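Demonstration Guide, Section 6: Running the Block Task for Visitors
February 2022
By the Vaketti demonstration team

This section is for the person who runs the simulated block task during an open day or a group visit. It supposes that the Plultier software is already installed and that you finished the set-up in Section 5.

6.1 Before the doors open

1. Start the demonstration computer first, then the visitor display.
2. Open the Judex scene list and choose the workshop scene. The first loading is slow. Do not press Load a second time.
3. Set the visitor display to Wrist View.
4. Press Home and wait until the arm has stopped.
5. Do one full practice run with no visitors present.

Note: If the colours on the visitor display look too pale, correct them on the display itself and leave the scene lighting as it is.

6.2 Showing the wrist view

6. Invite the group to stand in front of the visitor display. A group of 10 is comfortable. With a bigger group, people at the back see very little.
7. Let them look at the view for a moment before you move anything. The picture is round and strongly tilted, and many people turn their head to follow it.

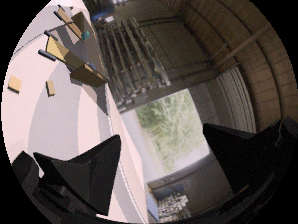
8. Explain that the horizon leans when the wrist turns. Turn the wrist slowly by 57 degrees and back again, so that the group can compare.
9. Ask a visitor to name which block the gripper should go to. Select this block and press Approach.
10. When the fingers are over the block, press Close, then Lift. Keep the speed at 6 or lower.

Caution: Some visitors feel dizzy when the wrist view moves quickly. Tell the group about this before step 8, and switch to Room View if anybody asks for it.

Note: If the block slips, press Reset Scene and begin again from step 9. Visitors usually enjoy a second try, and you do not have to hide the first one.

6.3 Letting visitors drive

11. Connect the Martens hand controller and check that its light is green.
12. Set the speed limit to 3. Children must have an adult beside them.
13. Give each visitor roughly 6 minutes. Press Home between turns.

Caution: Do not pull the controller out while the arm is moving. Press Pause first.

For closing down after the visit, see Section 7.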